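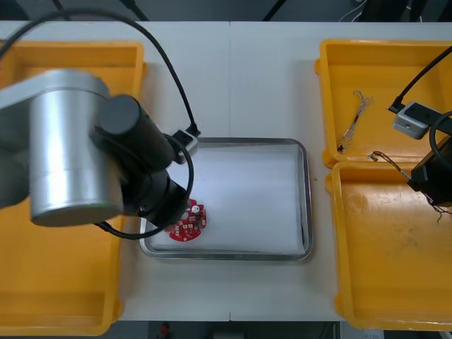
A reader on the Bondside workshop list wrote in on Friday to say that the hardest part of keeping a two-arm bench cell going is the cables, and that every fault on theirs in the past year had come down to a lead pulled half out of a camera. Ours has been much the same. The tips below are for a small cell with two arms over one table, sorting and placing small electrical parts, but most of them apply to any arm on a bench.

Camera and wrist cables

Leave a wide loop between the base of the arm and the camera on the wrist. A tight cable looks tidy and fails early. Move the arm by hand to its farthest reach in each direction, with the drives off, and watch the plug the whole time. If the plug tips or the cable goes straight at any point, let out more slack.

Then look for the opposite problem. A long loop can drop in front of the gripper or drag over the rim of a tray. Run the arm at its slowest speed with nothing in the work area and see where the loop hangs when the wrist turns. One soft tie behind the last big joint is usually enough. Don't use hard zip ties on a moving cable. If you have to use one, leave it loose enough that the cable slides through.

Push every plug home before the first run of the day. We do it at the same time as the wipe-down.

Setting out the bins

Keep the bins where the arms can get to the floor of each one without the wrist touching a wall. Thick molded bins are good for this work - they don't slide much and they take a knock. Thin food tubs walk across the table after a few bumps.

Mark the corners of each bin on the table with a paint pen. Tape works too, but the edge lifts and picks up bits of wire. If your table is made of two sections, check the seam with a straightedge before you mark anything, and put a bin or tray back on its marks after every cleaning. The cell at Broswood was dropping parts short for a week before they found that one table section had settled 2 millimeters lower than the other.

Parts of one kind go in one bin. Motors with leads on them should have room between them, or the gripper will pick up one and bring the other along by its wires.

The tray and its liner

A steel tray throws glare back at the cameras. A flat white liner takes care of most of it, and it also keeps the underside of a circuit board from getting scratched. Cut the liner to fit inside the rim with a little metal showing all the way around. If it rides up the wall of the tray, trim it again.

Change the liner when it curls or gets marked up. Dark smudges can be read as parts. We buy plain white sheets in packs of 100 and cut them a few at a time with an old liner as the pattern.

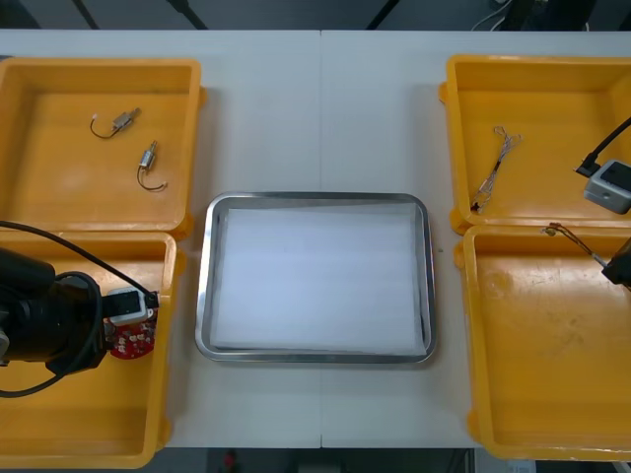 Gripper tips

Wipe the tips with a lint-free cloth and a little rubbing alcohol. Do the inside faces first. Flux and skin oil build up there, and a round board will start to turn in the grip before it drops outright.

Check that the two tips meet evenly. Close them on a strip of paper and pull. The paper should drag the same at both sides. If it slips at one side, loosen the screws on that finger, close the gripper gently on the paper, and tighten them again.

Fine stranded wire is the hardest thing we handle. Twist the bare ends before the wire goes in the bin, and grip on the insulation where there is any. Loose strands get between the tips and stay there until someone picks them out with tweezers.

Small bits on the table

Brush the table toward you with a soft brush and then use a vacuum with a hose. Compressed air only moves the clippings into the joints. Look along the table seam and under the front edge too.

Keeping a log

Write down the run number when you change a part. Our last set of tips, the plain black ones from Skernix, went 237 runs before the faces wore smooth. The set before that lasted 494, on lighter work. We also note the screw size for every cover on a card in the Thampi drawer, where the spare plugs and soft ties are kept. Put the card back when you're done with it.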